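Helgate Residents' Association
Minutes of the September meeting
Held in the ground floor room, Skustow House, 7:00 p.m.

1. Minutes of the last meeting
Approved with one correction. Under item 4, "north stairwell" should read "south stairwell."

2. Laundry room
Bakard has replaced the belt on the second dryer and sent a bill for $163. The meeting agreed to pay it. The first washer still stops in the middle of the long cycle. Bakard wants to order a new door switch, and a price is expected before the next meeting. Until then the washer stays in use on the short cycle only. A sign will go up.

3. Bike storage
There are 28 hooks and all are taken. Several bikes have flat tires and no tag. Tags will be handed out at the front desk, and any bike without one after 14 days will be moved to the basement cage. The cage will be kept locked. Owners can still claim a bike from there by asking at the desk.

A request for a second rack by the rear door was turned down. The fire inspector asked last year for that wall to be kept clear.

4. Noise
Two complaints were received about furniture being moved late at night on the third floor. A reminder of quiet hours (10 p.m. to 7 a.m.) will go in the newsletter. One resident asked for quiet hours to start at 9 p.m. on weeknights. The proposal was put to a vote and did not pass.

5. Courtyard
Stojanovska Landscaping quoted $130 to cut back the hedge along the parking side. Accepted. The work will be done on a Monday so that cars can be moved over the weekend. The broken bench slat was discussed again. It will be replaced from the lumber left over from the fence.

6. Heating
The boiler will be switched on in the first week of October. Residents on the top floor should bleed their radiators before then. Keys are at the desk.

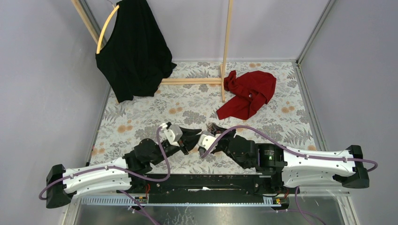 A resident from the top floor said that the radiator key given out last year did not fit the newer valves, and asked for the other size to be bought as well. Agreed.

7. Other business
The lobby mat is to be cleaned. The spare mailbox key has been found.

Meeting closed at 8:25 p.m.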